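April, notebook, desk tidy work, second block

Coffee first, then notes, because if I do it the other way around the notes end up being three words and a stain. I'm writing this one up properly since Réjean is taking over the desk tasks from me in May and he has already complained (fairly!) about my handwriting and my habit of writing "same as before" when there was no before.

So where are we. The question on the whiteboard is still the one Nermina wrote up there in the winter: can it do the chore yet, yes or no, and if no, what would a person have to do first to make it yes. For the desk the answer this morning is "sort of, if you squint." For the shelf it's a no. For the lamp I'd like to not talk about the lamp, but I will, further down.

Morning went to checking the handhelds. Tracking on the left one had been drifting whenever I rolled my wrist outward, and I was all set to blame the cube, but it was a loose screw in the bracket. Tightened it, redid the wrist rolls, drift gone as far as I can tell. Boonsong, if you're reading this, I took the small hex driver from your tray and it is back in your tray. I also re-ran the finger opening check on both sides. Left closes a hair before right. It did that last time too and Panya says the policy doesn't care, but I care, because when I'm holding a binder between the two of them it pulls to one side and I correct for it without thinking, and then the correction is in the demonstrations. Would rather have it fixed than argued about.

Then demos. The task list for the desk as it stands: move the lamp aside and put it back, take the blue binder away from the beige one and put it back, lay a binder flat, stand it up again. That's the whole list. I know it looks puny. My mother could do the lot with one hand while on the phone. But this is the part that took me a long time to believe when I came over from the Grirnside job, where everything was bolted down and arrived on a belt facing the same way: a desk is hard. The stuff is light and it tips. Stand a binder up a touch crooked and it goes over a second after you let go, when the arm is already off doing the next thing feeling pleased with itself. 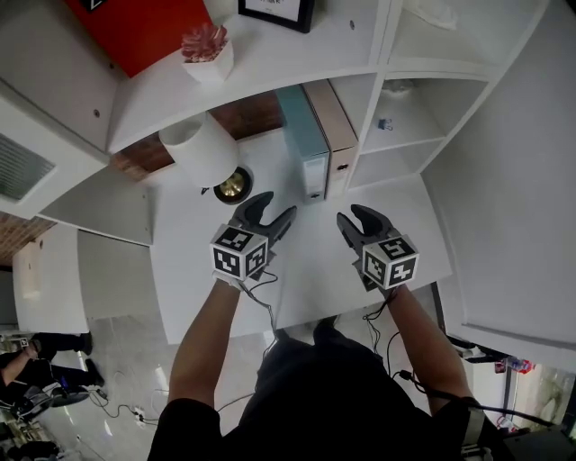 Handhelds up over the desk, lamp and the two binders behind.

Starting pose matters more than I'd been giving it credit for. I went back through the last batch with Ketsara and we could see my habit right there on the plots: I always begin with the hands up and a bit inward, and I always reach with the right first. Great for me, I'm right-handed. Bad for a policy that then sits there like a lemon when the object is over on the left, because it has hardly ever seen the left hand go first. So from now on we alternate. I did the rest of today's set leading with the left and I felt like I was brushing my teeth with the wrong hand — slow, a lot of hesitating near the binder. Ketsara thinks the hesitations are fine to keep. I'm not so sure! I've tagged them "L-lead, slow" so they can be dropped later if they turn out to teach it to dither.

We're at 138 usable demos for the desk now. Threw out 2 from this morning, both mine, both cases where I snagged a cable with my elbow and the grip jumped. Cable routing is still annoying. Taping it to the forearm works until you bend your arm.

Ran the current policy on the arms before lunch, the real arms, in the Suwannarat bay. Binder flat: good, I'd go as far as very good, it even recovered when I nudged the binder mid-reach. Binder upright: got it standing, let go too early, down it went. Tried again with the binder closer to its neighbor and it leaned on that one and stayed. Does that count? Nermina says a person would do exactly that and call it done. Boonsong says the neighbor isn't always going to be there. They went back and forth on this through most of a sandwich each, and I've put it in the log as "success, assisted" so that everyone can be equally unhappy with me.

OK, the lamp. It wants to grab the shade. Every time. I think the shade is simply the biggest, brightest thing in that spot and the demos don't push it hard enough toward the base. In my own demos I go low, but looking back I'm sloppy on the approach and pass right by the shade on the way down, so the path looks like a shade grab until the very last bit. I'm going to record a fresh set where I come in from the side, low the entire way. Boring to do, but I think it'll help. If it doesn't, Panya wants to try the wrist view at a higher weight, and I'd rather he didn't touch that until I've had my go.

Had the call with the Grustwood people mid-afternoon. They run serviced offices and would love to hear that evening desk reset is a solved thing. I told them the truth, which is that it'll put a binder flat and mostly put it back, that it takes far longer than the person they have now, and that it will try to pick up a lamp by the hat. They laughed at that and asked about wiping. Wiping isn't even on our list! I said summer and then regretted it. Note to self, stop saying seasons to customers.

For the comparison I timed myself doing the full list bare-handed, then with the handhelds. Bare-handed is no contest. With the handhelds I'm much slower, and I've been doing this for months, so some of the slowness we keep blaming on the arms belongs to the fingers. No fingertip feel, and two curved fingers can't hold a binder flat against anything. I'd like to try the softer pads from Rolora before we spend another week on training. Réjean, this would be a nice first thing for you.

To do
Side approach set for the lamp, low all the way
Alternate lead hand, tag which
Left finger closing early, ask Boonsong
Cable again, maybe up the back of the arm with a strap
Shelf tasks stay parked until the upright binder holds without help
Order pads
Copy this morning's wrist rolls off the laptop before Panya wipes it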